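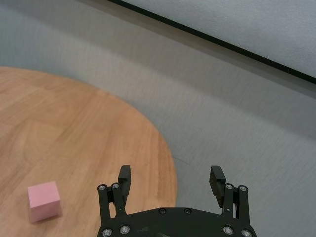
Newsletter No. 133, page 4

Round table and soft cubes for the quiet room

The quiet room on the ground floor of the Dolia learning center has a new piece of furniture. A round wooden table was put on the gray carpet there in August, and it is now used for the small cube sets that were kept before in the cupboard of the main hall. Parents who come for the afternoon hours will already know it, but many of our readers come only in the evening and have asked what has changed.

The table was bought second-hand from the Mészáros furniture shop, which is closing its upper floor and was selling tables and chairs at a good price. We paid 200 for it, and the delivery was included. Kalkidan Abera, who is responsible for the rooms, had looked for a round one for a long time. The old table in the quiet room had four sharp corners, and two of them stood exactly at the height of a small child's forehead.

"I wanted a table where you can sit on any side and you are never at the end of it," she told us. "With the old one there was always one child who had the short side against the wall and was not happy."

The color of the wood is a warm one, between honey and orange, and the grain is easy to see. Some members have asked if it should be covered with a cloth. The answer for the moment is no. The cubes are easier to see on the wood, and a cloth moves when somebody pulls on it -- then everything that was built falls down. Please do not put hot cups on the table. There is a shelf next to the door for drinks.

The cubes themselves come from the Covix set, of which the center has owned one box for two years. They are small and come in soft colors, and they make almost no noise when they fall. This was the main reason to move them into the quiet room, where wooden blocks were never welcome. The full box has 254 pieces, but only a few are taken out at one time. The rest stays in the bags, sorted by color.

Tia Ellwood leads the building hour and has written a set of simple tasks for the table. The first is called "one on one". You take two cubes of different color and put one on top of the other, so that the sides are in line. It sounds very easy. Tia says that adults are often less exact at it than children, as they let go too early and do not look at the edges. The second task begins from the finished pair and adds a third cube, either on the top or at the side. After this the tasks become more difficult, and there are also some for two persons who must build together without speaking.

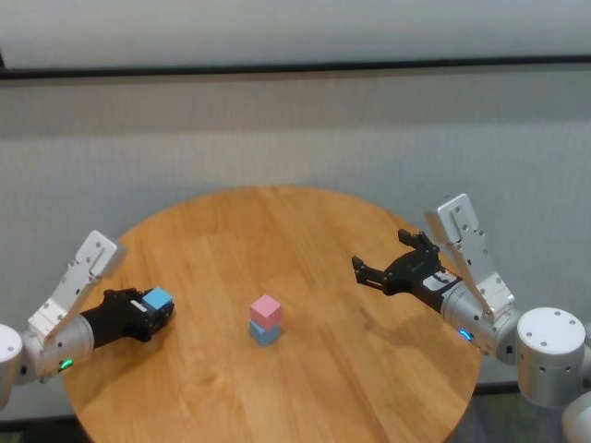
Pink on light blue at the center of the table, with another light blue cube held over the left part.

The task sheets can be taken from the folder by the window. They are printed on thick paper, so please bring them back after use. Tia would be glad to receive new ideas, also from people who do not come to her hour. A small drawing with two or three words is enough.

One question is still open. The lamp over the table gives a reflection on the wood, and a few people find it not comfortable when they sit for a longer time. Kalkidan has asked the company Clomo for an offer for a softer lamp. The budget for the room has a limit of 1,000 for this year, and the table is already paid from it, so there should be enough for the lamp too -- but the chairs will have to wait.

The building hour starts at 4 p.m. and the quiet room stays open until 6 p.m. It is not necessary to register. Whoever comes last is asked to put the cubes back into the correct bags and to leave the table free for the reading group, which meets there at 6:30 p.m.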